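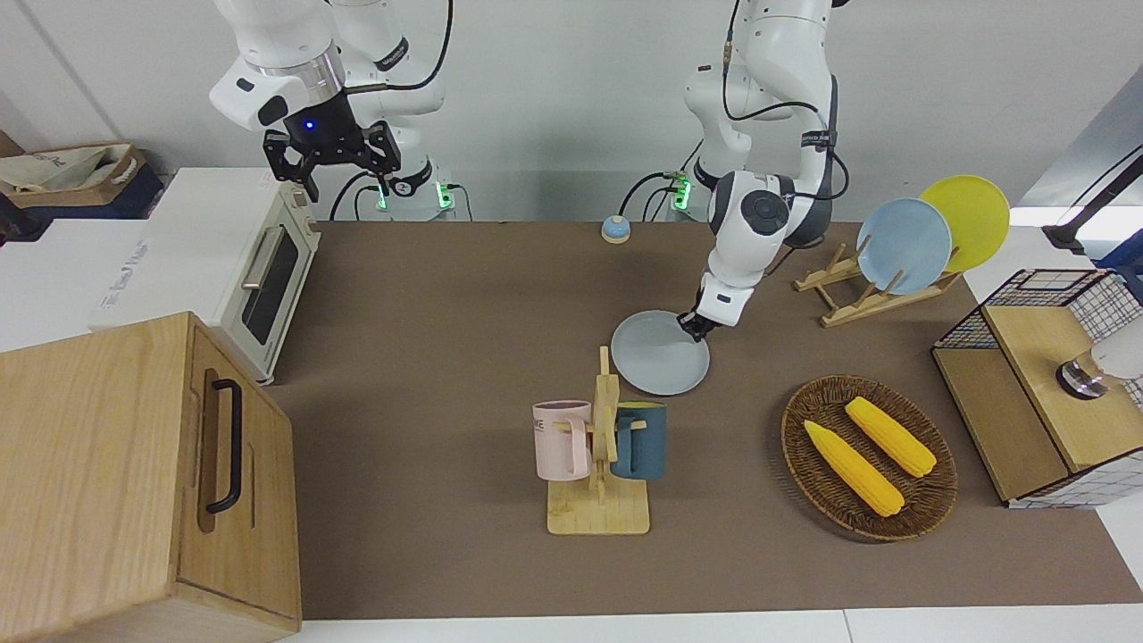 Padmavathi Ramasamy wrote in after the November issue to say that her plates never dry in the rack, that she ends up wiping every one of them with a towel anyway, and that she would like to know what the rack is for. Two other readers sent in more or less the same complaint, so this month's kitchen corner is given over to racks, mug trees and the stretch of counter they stand on.

A slatted wooden rack dries plates by letting air reach both sides. It can't do that if every slot is full. Leave an empty slot between plates where you can, and put the large ones toward the back so that the small ones aren't hidden behind them. Plates should lean back a little. If a plate stands straight up, it is probably too thick for the slot and is being pinched, and water will sit along the pinched edge. Thick stoneware does better flat on a towel for the first few minutes and in the rack after that.

Shake each plate once over the sink before it goes in. Most of the water that ends up under a rack comes off in that one shake.

Wood needs some looking after. Wipe the slats down at the end of the day and stand the rack on its side overnight once a week. If dark spots show up where the slats cross, scrub with baking soda and a stiff brush, rinse, and give it a full day to dry. Then rub in food-grade mineral oil, leave it 22 minutes or as long as it takes to clean up the rest of the kitchen, and wipe off what hasn't soaked in. Olive oil goes sticky and smells after a while, so save it for cooking.

Mug trees have their own trouble. A mug hung by the handle right out of the wash will drip down its side onto the base, and a flat base holds that water. Dry the mugs first, or set the tree on a folded cloth and wipe the base afterward. Hang mugs on opposite sides of the post. With two heavy ones on the same side, a light tree can go over when somebody bumps the counter. Short pegs are fine for ordinary handles but not for the very wide ones - those slide off.

As for where things go, keep the rack at the opposite end of the counter from the toaster oven. Crumbs travel, and a damp plate picks them up. The oven also needs clear space on all sides while it is on, so cloth bags, towels and paper should be kept well back from it. A wipeable mat over the working part of the counter saves the surface and is easy to lift out and rinse.

Albertina Arruda asked last time whether plates can be stacked as soon as they feel dry. Check the foot ring on the underside first. It is often unglazed and stays damp longer than the rest, and a stack put away like that will smell musty by the next use.

Manikandan Ramasamy has a spare wooden rack to give away, in good shape apart from one loose slat. Leave a note at the Clitoston desk before noon if you want it. Questions for the next kitchen corner can go in the same box.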